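About Costville

Can a machine do the chores yet? Some of them, slowly, on a good day. We love that answer, because when we started it was a flat no.

Costville is a small workshop school for people who want to find out what robots can and can't do with everyday jobs. We teach evening and daytime courses for technicians, line workers, home care staff and anyone else who may end up working beside one of these machines. We also test them ourselves, all year round, on the kind of work most of us do without thinking: laundry, dishes, sorting bolts, wiping down a bench, packing a box so the lid still closes.

We began in the back half of an old print shop in Ikonholm with one secondhand arm and a very long extension cord. These days we have two sites. Ikonholm is home to our household rooms, and Miltden has the shop floor, with a parts bench, a short conveyor and a packing station. Students spend time at both.

What we work on

Laundry is our favorite, and the hardest thing we do! A shirt never lands the same way twice. It has no front until you find one, and a sleeve can hide inside itself. A person sorts that out with two hands and half an eye on the TV. For a robot, every pickup is a fresh puzzle, so we keep coming back to it - clothes on furniture, clothes in baskets, towels that need folding and socks that need a partner.

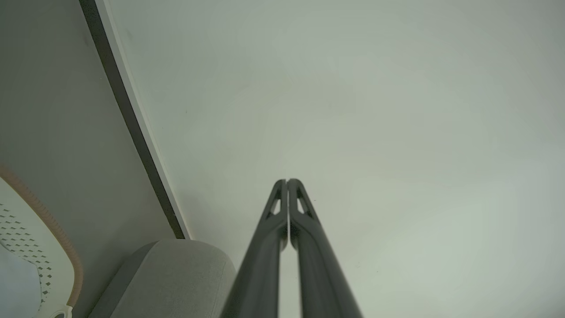
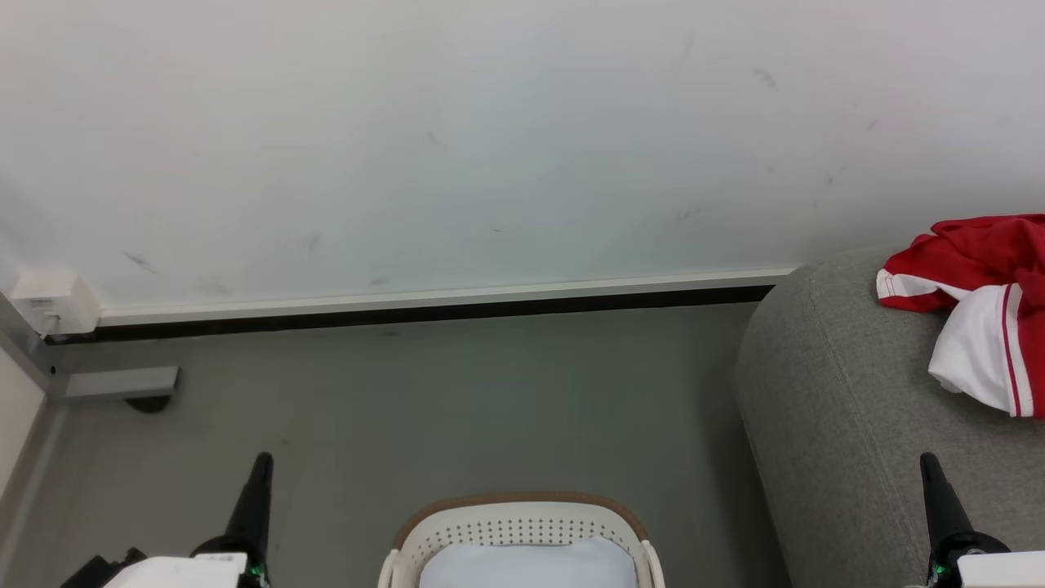

Our long-running laundry project is called Sison. It covers the whole chore from start to finish: find the clothes, pick them up, get them into the basket, carry the basket, fold what comes out of the dryer and put it away. So far we're happiest with the towels. A square of cloth with four corners is something a two-armed robot can get a grip on, and our best run folded 50 hand towels in a row without a person stepping in. Fitted sheets are another story, and we'll let you know.

The shop floor is further along. Parts come in known shapes and the bench stays where you left it. At Miltden our sorting setup can work through a bin of 500 mixed fasteners and get nearly all of them into the right tray. It still gets stuck when two washers cling together, and a student with a fingernail is faster every time. We like putting those two things side by side in class.

How we teach

You'll have your hands on the equipment in the first hour. Beginners learn to guide the arms through a task, then try to write down every step they just took, and that list always ends up much longer than they expected. Later courses cover gripper choice, camera placement, safe working distances and what to do when a run goes wrong. Plenty of runs go wrong. We keep a log of every one, and students add to it from their first class.

Classes are small, and you don't need a technical background. We've had bakers, nurses, a retired bus mechanic and a whole crew from a hotel laundry, who taught us more about folding than we taught them about robots.

So far 446 people have finished a course with us, and our open house last September was the busiest we've had. Our library of recorded chore attempts has passed 2,000, good and bad together, and any student can use it.

Come and see

Both sites are open to visitors in the afternoons from 2 p.m. Ring the bell at Ikonholm and give it a minute, as we may be in the middle of a run. At Miltden, please wear closed shoes. If there's a chore you'd love to hand over, tell us about it - the next course list is still being put together, and we're always looking for new jobs to try.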